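Skip to content
Home | Teams | Schedule | Tickets | News | Shop

Rendau College to Open New Basketball Arena With Doubleheader

RENDAU, Oct 13, 2019 - Rendau College will play its first games in the new Fevach Fieldhouse next month, opening the building with a women's and men's doubleheader that athletic director Abbas Khosravi is calling the biggest night of basketball this campus has ever seen.

The women tip off first against Tendach State, and the men follow against the same school. One ticket covers both games, and students get in free with a college ID.

"I have been walking through this building every morning with a coffee in my hand and a silly grin on my face," Khosravi said. "The floor is down, the baskets are up, and the first time I heard a ball bounce in there I just about ran back to my office to call both coaches. Our players have earned this, and so have the fans who packed into the old gym for all those years!"

The fieldhouse seats more than 4,000, up from 900 in Chávez Gym, where both teams have played their home games until now. The old gym sold out so often last winter that fans were watching on a television in the hallway (and, for the Tendach State game, in the dining hall across the street). Seats in the new building come right down to the floor on three sides, with the student section behind the visitors' bench and the pep band tucked into the corner next to it.

The women's team returns all five starters from a group that reached the conference semifinals. The Herons led the league in steals and love to run, and the coaching staff expects them to press even more this season with a deeper bench. The men are younger, with four freshmen on the roster, but they bring back their leading scorer and their two top rebounders, and they looked sharp in the summer league that wrapped up in July.

Both teams moved their practices into the fieldhouse last week. There are 2 full practice courts on the lower level, so the women and men can now work out at the same time. In Chávez Gym, one team usually had to wait until after dinner to get on the floor, and players on the late shift often ended up doing homework on the bleachers.
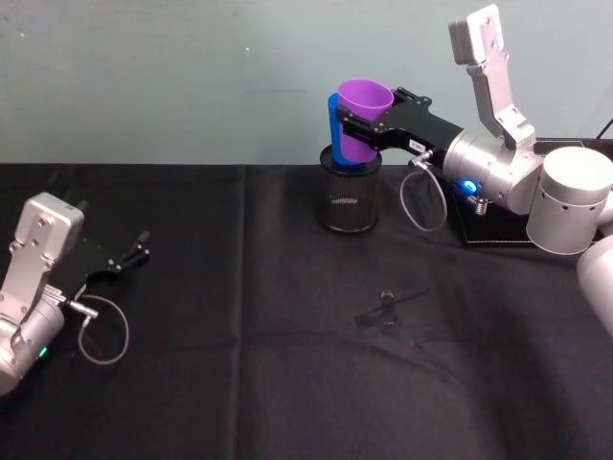

A purple cup is held over a black mesh holder with a blue cup inside.

"It changes the whole day for our athletes," Khosravi said. "They can go to class, practice, get treatment, eat a real meal and still have an evening. That matters so much at a school our size, where a point guard might also have a chemistry lab and a job at the library."

The lower level also has new locker rooms for both teams, a training room with two cold tubs, a film room and a weight room that will be open to athletes in every sport. Volleyball will move over for its home matches next fall. Chávez Gym will stay open for intramurals, youth clinics and the alumni game, and the championship banners hanging there now will be brought over before opening night.

Season tickets are on sale at the box office and by phone. Of the 408 courtside and lower-row seats set aside for season ticket holders, most have already been claimed, so fans who want to sit close should call soon. Single-game tickets for the doubleheader go on sale to the public two weeks before tip-off. Groups of ten or more can sit together in the upper end section at a lower price, and youth teams that come in their jerseys will be invited onto the floor for the high-five line before the men's game.

Parking in the north lot is free for all home games this season. A shuttle will run from the lot to the main doors starting 90 minutes before the women's game and will keep running until the building clears. Fans are asked to leave large bags at home.

Fans can get an early look at a free open practice the weekend before the opener. Both teams will scrimmage, players will sign autographs afterward, and the band will be there to test out that corner.

Media requests for the doubleheader, including press row seats and photo passes, should be sent to the Rendau College athletics office.

Related News
Herons Picked Second in Women's Preseason Poll
Men's Basketball Adds Transfer Guard
Volleyball Sweeps Weekend Road Trip
Fieldhouse Parking and Shuttle Map

This site uses cookies to improve your visit. By continuing to browse, you agree to our use of cookies. Accept | Learn more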